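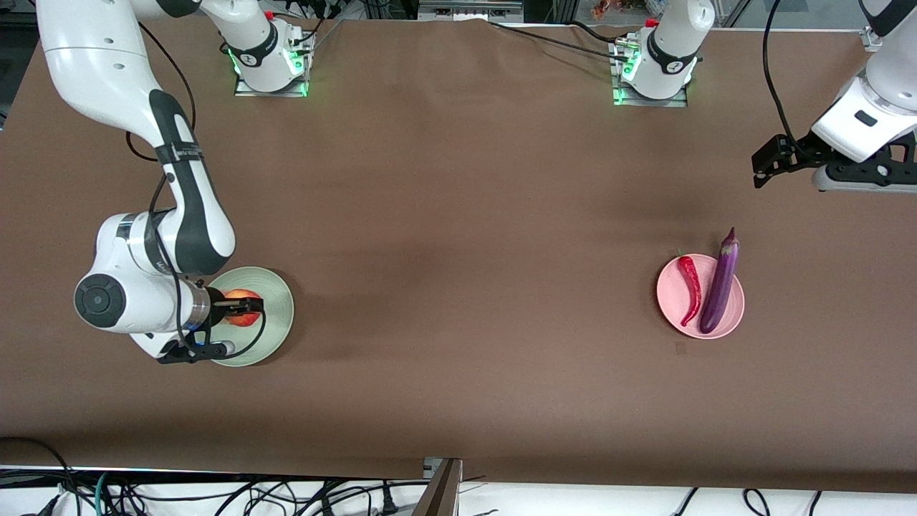 Tagged: Football, Transfers, Lower leagues

May 23, 2020
Posted by Endline Notes

A few posts on the Laxdal goalkeeper situation, as I keep getting asked and it won't fit in one.

Laxdal have two keepers under contract for next season. One of them has a clause that lets him leave if the club doesn't confirm his deal by the end of the month. The other is eighteen and has played 6 senior games.

Sorkent want the first one. They asked in December, when the window was about to open, and were told no. They have now asked again, this time with a loan and an option to buy at the end of it.

The option is the sticking point. Sorkent want it set at a fixed fee now. Laxdal want it left open until he has played a set number of league matches. I'm told the number being discussed is 30, which would be close to a full season for him.

From Laxdal's side I can see why. He kept 8 clean sheets before football stopped, behind a back four that changed nearly every week. If he does that again somewhere else his price goes up, and a fee agreed in May would look very low by spring.

From Sorkent's side I can see it too. They don't know when the season starts, how long it will be or whether anyone will be let into the ground. Agreeing to a fee tied to 30 matches is hard when the fixture list doesn't exist.

Wages come next. Laxdal would like Sorkent to cover all of them. Sorkent have offered to cover the basic wage but not the appearance money. This sounds small and it has held up bigger deals than this one.

Some of you have said he should just stay. He might. But Endix, who have their name on the Laxdal shirts, have not yet said whether they will renew, and until they do the club can't promise anybody a new contract. I don't think Endix are being awkward. Most sponsors at this level are waiting.

The eighteen-year-old is the part I'd worry about. He's good with his feet and quick off his line. He also lost two goals at the near post in his last three matches, and there is no goalkeeping coach at the club full time. Putting him in from the first day with no cover is a risk.

Which brings in Sillier. They have a spare keeper, thirty-four, out of contract in the summer and happy to sit on a bench. Laxdal have spoken to him once. My understanding is that he would sign for one year if there is some coaching work in it.

So the order probably goes like this. Sillier's man signs, then Laxdal let theirs go to Sorkent, then the teenager starts the season as first choice. If the first step doesn't happen I don't think the others do either.

On season tickets, as it's come up in replies. Laxdal had sold 300 for next season before the office closed. They've said holders can have the money back or leave it with the club. I don't have a figure for how many have asked for it.

That money matters to the keeper deal more than any loan fee would. If most people leave it in, the club can afford the older keeper without waiting on the sponsor.

One correction. I said last week that Sorkent had also asked about the Laxdal left back. They haven't. I mixed up two conversations — my mistake, and I've taken the post down.

I don't expect any news before the clause date. If the club confirms his deal, the clause falls away and Sorkent will have to come back with a proper bid. If it lets the date pass, he can talk to anyone he likes.

I'll add to this thread when something is signed.

Comments

nearpost_77: Thirty games is a daft number for a loan keeper. One bad knock and the option never kicks in.

Laxdal till I drop: Left my season ticket money in. Would rather it went on a keeper than a new fence.

awayend: Saw the Sillier lad play years ago. Good shout for a one year deal, talks all game.

sorkentfan: We've got nobody else lined up as far as I know. Pay the appearance money and get it done.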